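The Arm Took the Boring Half of My Job, and I Like the Other Half More

Jun 4, 2026

I work in the returns room at Urmont, where we rent out building and garden gear, and for most of my time there the job was lifting. A crate comes back from a site, you haul it to the bench, you dig through whatever the customer threw in, you sort it, you haul it away again. On a busy day in July we can see 700 pieces come through. By the middle of the afternoon your forearms feel like wet rope.

Then we got the arm. I was ready to dislike it, and I want to say in print that I've become a fan (my sister says I talk about it more than I talk about my dog).

It reaches into a crate, picks up one thing, and sets it where one of us can check it. That's all. But think about what that one move used to cost us! Bending, gripping, twisting, 900 times on a bad day, and nearly all the sore backs in our room came from it. The inspecting was always the interesting part and we never had time to do it well. Now I can run a hose through my hands from end to end and find the soft spot before a customer finds it for me.

Hoses were supposed to be the hard case, too. A drill is a drill, it holds its shape. A coil of hose slumps and slides and catches on its neighbors, and the people from Kokunon who set up the software warned us to expect trouble. They were right for the first weeks. What helped was something one of the packers came up with: put a wrap around the top of the coil, so there's a firm place to take hold. She had been doing it by hand for years to make her own lifting easier. The engineers wrote it into the setup guide the same afternoon.
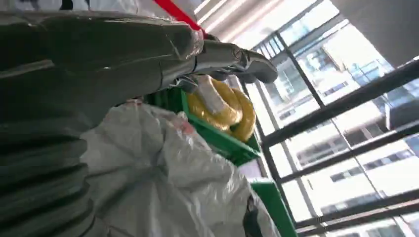 Who gets to teach it

I keep coming back to that wrap. The best ideas about the arm have come from people who did the lifting, and at Urmont we got lucky, or somebody upstairs was smart, and we were asked. Each of us had 2 paid hours a week to sit with the Kokunon crew and tell them what they had wrong. Which crates tip. Why you never pull from the corner. I'd make that a rule everywhere. If a machine is going to learn your work, you should be in the room and on the clock while it does.

I know it doesn't always go this way. A friend at another rental yard, Dagdag, came in one morning to find the new equipment already bolted down and the shift list shorter. I'd be furious too. Nothing in the machine made that happen, people decided it, and they could have decided something else. Our room kept everyone. Two of us moved to repairs, which pays better, and I had wanted to learn small engines since I started.

There are things I miss. Lifting together is a social business and you talk while you do it, and for a while the room felt too quiet. We've started having lunch at the big bench again to make up for it. And the arm is slow! A strong twenty-year-old would beat it easily for the first hour of a shift. I just don't think a strong twenty-year-old should have to spend his back proving it.

Next we get Weveneo, the scheduling system that is meant to pass crates to the arm in a better order. I have a list of complaints ready and I've already booked my two hours.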